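The good scissors, and where they live now

Every house I've lived in has had a pair of good scissors, and every one of those houses has had a running argument about where they'd got to. Mum kept hers in the sewing basket and you did not touch them for wrapping paper. At Curden Street we've got a looser system, or we did until December, when I spent most of a Saturday turning out the kitchen drawers and found four pairs, none of them any good, plus a garlic crusher I'd already replaced.

So this month's household bit is about scissors. I know! But I had more replies to the tea towel item than to anything else I've written for the Clullaveck neighbourhood newsletter, so I'm assuming there's an appetite for this kind of thing.

I kept one pair for the kitchen. They've got grey handles with orange lining the loops, and the colour is half the reason they made the cut, because our bench is that speckled grey stone that swallows anything dark you put down on it. I've lost a black peeler on it for a whole evening. The orange I can find before I've had a coffee. 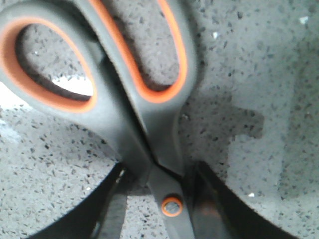

The keepers, on the kitchen bench.

The other three got sorted fairly quickly. The pair with the wobbly pivot has gone to the garage for cutting twine and potting mix bags, the tiny ones are in the bathroom, and the last pair was so blunt it just folded the paper, so out it went (wrapped in cardboard with tape round it, please, think of the people who empty the bins).

Now, looking after them. I used to chuck scissors in the dishwasher with everything else and then wonder why they went stiff. These days I wash mine by hand in hot soapy water, open them right up, and dry them properly, especially in around the screw where the water sits. Every couple of months they get one drop of oil on the pivot, open and shut a dozen times, wipe off the extra. Food-safe oil if they go anywhere near dinner. It takes less time than finding the oil did.

If yours are a bit dull, try cutting through a folded sheet of kitchen foil a few times. It won't rescue a pair that's really had it, but it took the chewiness out of mine and I've been snipping chives with great enthusiasm ever since. Other things I now cut with scissors instead of a knife: bacon, pizza, tinned tomatoes while they're still in the tin, and the corners off bags of frozen peas.

For anything past the foil stage, Fadime Akyol is doing her sharpening table again at the Werness Road hall this Saturday from 9. She does scissors, secateurs and kitchen knives, and last time she had a queue out to the bike rack, so go early. Bring them wrapped in a tea towel with your name on a bit of masking tape. No serrated blades, she's asked me to say that twice. No serrated blades.

We've put a hook inside the pantry door for ours. It's lasted 9 days so far, and I'll let you know next month if they're still on it.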